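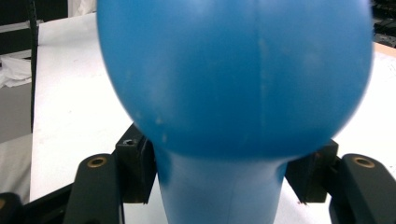

En abril cambiamos la forma de recoger demostraciones en el proyecto Draditz. Antes teleoperábamos el brazo y cada episodio salía lento y con pausas que la política acababa aprendiendo. Ahora grabamos con una pinza de mano que lleva la cámara montada, y el entrenamiento usa solo lo que se ve desde ahí más la apertura de los dedos.

El conjunto quedó en 1.180 demostraciones. De ellas, 700 son agarres de piezas con cuello estrecho y cabeza ancha; el resto son objetos planos o con hueco. Jonalyn Agbayani revisó los episodios uno a uno y marcó el instante del cierre a mano, porque el detector automático fallaba en las piezas que tapan casi toda la imagen.

Ese es el problema que me interesa contar. Cuando la cabeza de la pieza queda por encima de los dedos, la cámara pierde la mesa y con ella casi toda referencia de posición. La política base, entrenada con un solo fotograma, cerraba tarde o volvía a abrir en mitad del levantamiento.
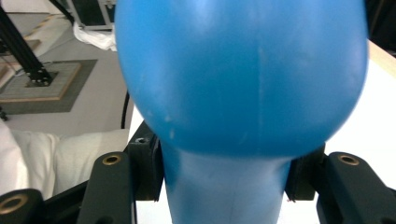 ¿Hace falta una segunda cámara para resolverlo?

En nuestras pruebas bastó con dar a la red una historia corta: 5 fotogramas anteriores y la apertura medida en cada uno. Con eso la política conserva una idea de dónde estaba el cuello antes de que la cabeza lo ocupara todo.

El cambio lo programó Tín Lưu sobre el codificador que ya teníamos, Cududine, sin tocar la parte visual. Repetimos la evaluación con 80 intentos por variante, mismas piezas y mismas posiciones iniciales. La reapertura en mitad del levantamiento dejó de ser el fallo más frecuente. El que queda ahora es más aburrido: aproximaciones torcidas que empujan la pieza antes de cerrar.

Con los objetos bajos la historia ayuda menos. La mesa sigue a la vista, los dos dedos también, y un solo fotograma contiene casi todo lo necesario para decidir.
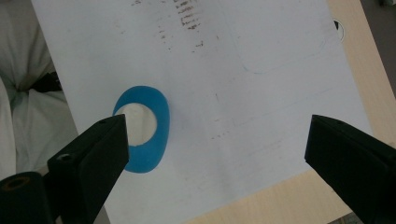
Lo que sí importa en ese grupo es la altura. Un anillo se puede coger por fuera o metiendo un dedo en el hueco, y las dos maneras piden bajar hasta distancias distintas de la mesa. En los datos están mezcladas, y la primera versión promediaba entre ambas – bajaba a medio camino y cerraba en el aire. Separar los dos modos con una etiqueta lo corrigió en parte.

Falta probar con otra superficie y con menos luz. También quiero repetir el entrenamiento quitando demostraciones de cuello estrecho, para ver hasta dónde aguanta la mejora. Los pesos y las etiquetas de cierre están en el repositorio interno de Clonthorpe, en la carpeta Sison.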